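Painting your walls with Werka – frequently asked questions

How many coats do I need?
Two coats are enough in most rooms. If you paint a light colour over a dark one, please put first a coat of our primer Zesero, then the two coats of colour.

How much paint should I buy?
One 11 litre bucket of Climix Matt is enough for 81 square metres in one coat. Measure the width and height of each wall and do not subtract the windows, so you have a small reserve for repairs.

Can I use a dark grey on one wall only?
Yes, many customers do this. Stop the colour exactly in the corner and leave the next wall white. Press the tape well with a dry cloth, and remove it while the last coat is still soft.
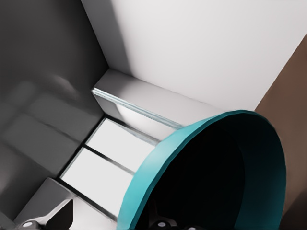 Vitale Advice Desk
Customer questions, interior paints

Does a dark colour make the room smaller?
It depends on the light. A grey wall beside a white one looks darker than the same grey on the colour card. Try a sample pot first and look at it in the morning and also in the evening.

Which paint is for the windowsill?
Do not use wall paint there, it becomes dirty very quickly. Take Vitale Satin, which you can wash with water and mild soap.

How long must I wait between the coats?
Six hours at 20 degrees. In a cold room wait until the next day – the surface can feel dry when the paint under it is still soft.

Can I keep the rest of the paint?
Yes, close the lid well and store it where there is no frost. From October we advise to take it out of the garage. Before you use it again, stir it slowly for a few minutes.

Do you take back opened buckets?
Unfortunately no. Closed buckets you can return with the receipt, but not colours which were mixed for you.

Last updated: 31 May 2021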